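Notebook 12, Adhesives and Finishes
12/11/24
Entry by Eckhard Hinrichs

Peel tests on the second Clarimex batch were completed this morning. Strips were cut to 100 mm and bonded to sanded birch panels, then left under weight overnight. The Jistis primer was applied to half of the panels; the remainder were left bare.

Primed panels held to 49 N before the first strip lifted. Bare panels let go at 40 N, with most of the glue staying on the strip side – the same pattern recorded in February. The primer will therefore remain in the procedure.

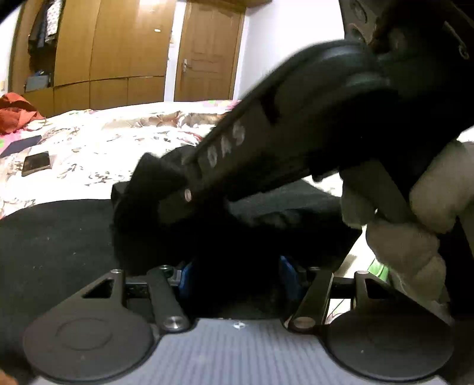 Black finger linkages and round pads, seen from behind.

The open jar of Balent hardener had thickened and was discarded. Colleagues are asked to write the opening date on the lid of every new jar. The replacement order has been placed with Villanueva, and delivery is expected next week.

Sanding was done with 400 grit on all panels. A coarser grit has been proposed for the bare set, and I have no objection, provided that the two sets are kept on separate shelves and labeled on the back.

Still open: repeat the primed set after a full week of curing. Humidity in the store room was not recorded and must be noted next time. Clamps returned to rack B.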